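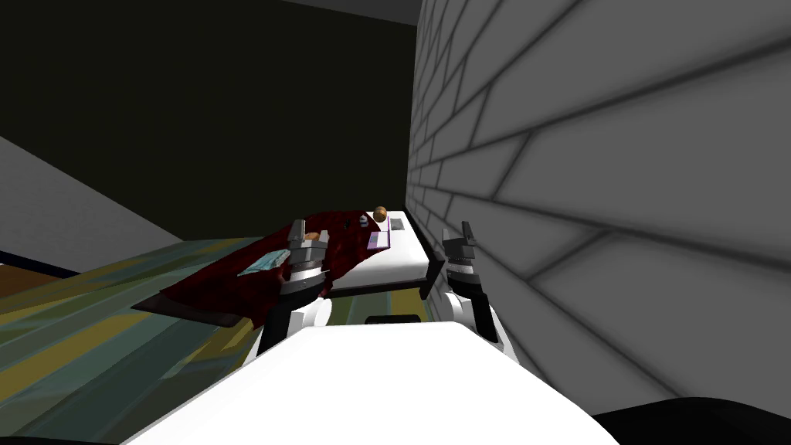
Gatchalian Robotics Group, Breltunix Institute
Manuscript received Oct 22, 2018

Figure 3. The simulated Taltent cell in its rest pose, seen from behind the torso. Both grippers point up at the near edge of the table; the red cloth hangs off the left side.

3.2 Setup and upkeep of the simulated cell

A simulated robot needs no grease, which led us to budget no time for maintaining one. This section records what we did with the time we had not budgeted.

The cell consists of a two-armed robot facing a white-topped table, with a brick wall on the right (Figure 3). Each arm carries a parallel gripper. Every trial begins from the rest pose in the figure, with the fingers upright and clear of the tabletop. An earlier rest pose held them lower and closer to the cloth, and on reset the left gripper would sometimes start the trial already inside a fold. The physics engine resolved this disagreement by throwing the cloth across the room. We raised the pose in August and have had no launches since.

The cloth is the most expensive object in the cell by a wide margin. It is modeled as a mesh of point masses joined by springs, and it must settle before anything is placed on it. We allow 200 solver steps for this. With fewer, the small items drift as the folds relax, and the planner then reaches with great confidence for where they used to be. The blue folded rectangle lying on the cloth is a rigid body, whatever it looks like. Two soft bodies in contact were more than our schedule could bear.

The remaining items, among them the brown ball and the flat pink-and-purple piece, are drawn from the Hisport object set and scaled to fit the fingers. The ball required a rolling friction term. Without it, it left the table at a stately pace during every long trial, and two of the authors spent an afternoon looking for a tilt in a table that had none.

Upkeep follows a fixed routine. Before each batch of 20 trials we reload the scene from file, return both arms to rest, and compare the reported joint angles with the stored ones. Any joint that differs by more than the tolerance in Table 2 causes the batch to stop. The check was added after a rounding error in the saved state accumulated, reload by reload, until the right wrist was off by 8 degrees. Real wrists take years to wear that badly. Ours managed it in a week.

Wall and floor textures are left as shipped. The stretched bricks have no effect on contact and only a small one on the rendered input, and we have grown used to them. Of the 37 faults logged over the study, most were traced to the cloth, several to the reset script, and one to an author who had opened the wrong scene file and tuned it for a day.

Comments (3)

The friction fix for the ball saved me a weekend. Is the value in the supplement? I could only find the one for the cloth.

Second the question above. Also, Table 2 gives tolerance in radians and the text uses degrees, please pick one.

We settle for 200 steps too and still get drift on thin items. Lowering the time step helped more than adding steps did.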